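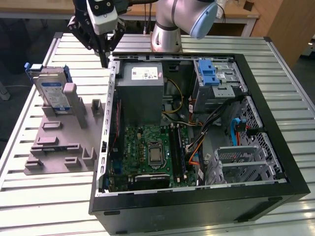

Selling a riverside house with a boathouse -- mention the flooding or not?

tolten_lane
Hello all, long-time reader and only an occasional poster, so bear with me. We're putting the house up for sale in June, after a great many happy years, and the agent (Brummont, the branch by the bridge) has sent over a draft of the listing. It's lovely, really it is, all "gently sloping lawns" and "evenings on the water", but there isn't a single word about the lower garden going under most winters. The water has never come near the house itself. The boathouse gets a wet floor, and that's what boathouses are for. Would you put it in, or wait until somebody asks?

Cimier
Put it in! We bought a place with 262 feet of river frontage and the sellers told us everything on the first visit, over a pot of tea, right down to which rose bed to give up on. I trusted them on the roof and the boiler after that, and we never haggled over a penny. Buyers who want a river know that rivers come up.

laxdal_moorings
I'm going to disagree with Cimier, kindly I hope. Of course you answer truthfully on the forms, and your solicitor will see to that -- but a listing is there to get people through the gate. Ours said "seasonal water meadow" and we had 11 viewings before the second Friday. Every one of them was told about the flooding while standing on the lawn, and they could see for themselves how far off the house was.
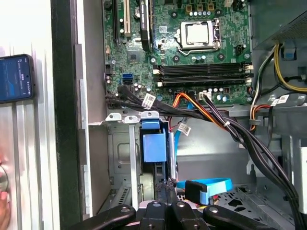

Inside the tower, side panel off

Cimier
"Seasonal water meadow" is exactly the sort of thing that makes me cross, I'm afraid. I once drove two hours to see a "seasonal water meadow" and it was a bog with a gate in it.

laxdal_moorings
Ha, fair enough. Ours did have orchids, in my defence.

Skarphéðinn Kjærgaard
We let our cottage for years before selling, and I'd say look at how the rest of the listing is written as well. Ours began at 700 words and hardly mentioned the kitchen, which was the nicest room in the house. My wife rewrote it in an evening, much shorter, with one plain line saying that the bottom of the garden floods in winter and the house stands well above it.
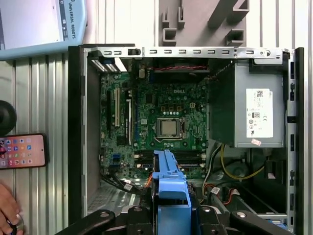 She also put in the things we'd have wanted to know ourselves, such as where the sun is at breakfast, whether you can hear the road, and how deep the water is at the landing stage in a dry summer. The couple who bought it had a heavy old rowing boat, and that last one was the first thing they asked about on the telephone.

tolten_lane
Thank you all, this is so helpful. I've been down with a tape measure this morning and there's a good long stretch of lawn between the highest tide mark I can remember and the back step, so I think I'll ask Brummont for a plain line like Skarphéðinn's. Laxdal, I did like the orchids -- we only have flag iris, but plenty of it. Does anyone know whether I ought to list the mooring separately? It has its own licence, number 2962, and the agent wasn't sure.

laxdal_moorings
Ask whoever issued it whether it passes with the house. Ours didn't, and we had to apply for a transfer, so I'd ring before the listing goes live.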